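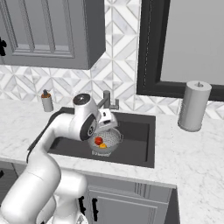

Colander in the sink, white marble benchtop

About Chien Cooking School

Chien is a small cooking school in Gamthorpe. We teach home cooking to adults, mostly in the evenings, and we have done this for 15 years. Our students are people who eat at home and would like to eat better there. Some have never cooked rice. Some have cooked every day for thirty years and are tired of their own dinners. Both are welcome and they often sit together.

The school is named after my grandmother's family. She was not a teacher, but I learned from her how to taste a soup and say what is missing, and this is still the first exercise in our first class.

How we started

My name is Kwan-ho Liao. I came to this country as a grown man, with a diploma in food technology and with English that was good for reading and poor for speaking. My first job was in a factory that made sauces. I checked salt and acid all day with instruments, and in the evening I went home and cooked by feeling. After some years I understood that the two things could help each other, and I began to give lessons in the dining room of a friend.

The first lessons were about dumplings, as everybody asked for dumplings. The second lessons were about vegetables, which nobody had asked for, and only three people came. Those three people came again the next month and brought their husbands and one sister. I still believe that vegetables are the better lesson.

When the dining room became too small we rented the ground floor of the old Grevico building, next to the post office. Grevico made curtains there before us, and the hooks are still in the ceiling of the hallway. We hang the aprons from them.

What we teach

The main course is called Everyday Kitchen. It has 27 recipes, and we go through them in an order that we have changed many times. At present it begins with eggs and ends with a whole fish. Between them there are soups, greens, beans, noodles, two kinds of bread, pickles, a curry, and a roast chicken that is used again for three other meals. We don't teach cakes. There are good people in Gamthorpe for cakes and we will gladly give you their telephone numbers.

We also hold shorter courses:

Knife and board. One evening. How to hold, how to cut, how to sharpen at home with a stone.

Cooking for one. Three evenings. Small pots, small portions, and what to do with the other half of the cabbage.

The freezer. One evening. It sounds dull and it is always full.

Summer pickles and winter pickles. Two separate evenings, with cucumber and green tomato in the warm months, and radish and mustard greens in the cold ones.

A class has eight students. Sometimes a person telephones and asks if we can take a ninth, and I am sorry to say no, but at a crowded bench the quiet student always ends up washing the bowls.

How we teach

We do not show the whole dish first. In many schools the teacher cooks at the front, everybody watches, and then everybody tries to remember. With us the students start in the first ten minutes. The teacher walks, looks into the pots and asks questions. "What does it smell like now?" is a question you will hear very often.

We measure in grams, and we have scales for every pair. After the fifth lesson we put the scales away for one evening. Students are usually nervous about this evening, and later they write to us that it was their favourite one.

Please know that we correct people. A few students have told me that I am strict about washing rice and about tasting spoons. I accept this. The tasting spoon goes in the mouth one time and then in the sink.

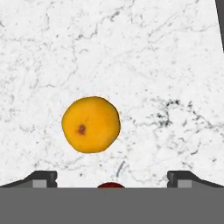 White marble with fine grey veins

About marble and other surfaces

Students who are renovating often ask what benchtop they should have at home, so I will write my opinion in this place and save us both some time. Marble is beautiful and stays cool, and it is very nice for rolling dough. It does not like lemon, vinegar or tomato. These leave dull marks, and a sealer slows down stains but will not stop the acid. If a mark would make you unhappy, choose another material. If you can live with marks, wipe quickly, use a board for cutting, and keep a cloth near you. Timber is warm and can be sanded. Stainless steel is noisy and forgives everything.

The teachers

I teach Everyday Kitchen and the pickle evenings. The other courses are given by two former students. One was a nurse for many years and teaches Cooking for one; the other repairs bicycles in the daytime and teaches the knife evening with great patience. They both asked me to leave their names away from the internet, so you will have to come and meet them.

Mamville

From July we also teach in Mamville, in the hall behind the library. The kitchen there is smaller and has only electric plates, so we have changed a few recipes for it. The flatbread, I must admit, became better. Mamville classes are on the same booking list as Gamthorpe classes, so please look carefully at the place name before you pay. Every term somebody drives to the wrong town.

Prices

Everyday Kitchen costs $900 for the full course. This includes all the food, the recipe book and the use of an apron. You can pay in two parts. If you must miss a lesson, you may take the same lesson in the next course without paying again. For the short evenings, please see the booking page, where the prices are written beside each one.

Food needs and allergies

Tell us when you book and again when you arrive. We can cook without pork, without shellfish, without dairy and without meat. We use sesame, soy and peanuts in the same kitchen, so we can't promise a lesson that is fully free of these. People with a strong allergy should telephone me first and we will speak about it openly.

Visiting us

The door is on the side of the building, beside the bicycle stands. You are welcome to come in and look before you book, best in the afternoon when we are preparing. Please ring the bell two times, the first ring is often lost under the exhaust fan.

Page last changed 29 September 2021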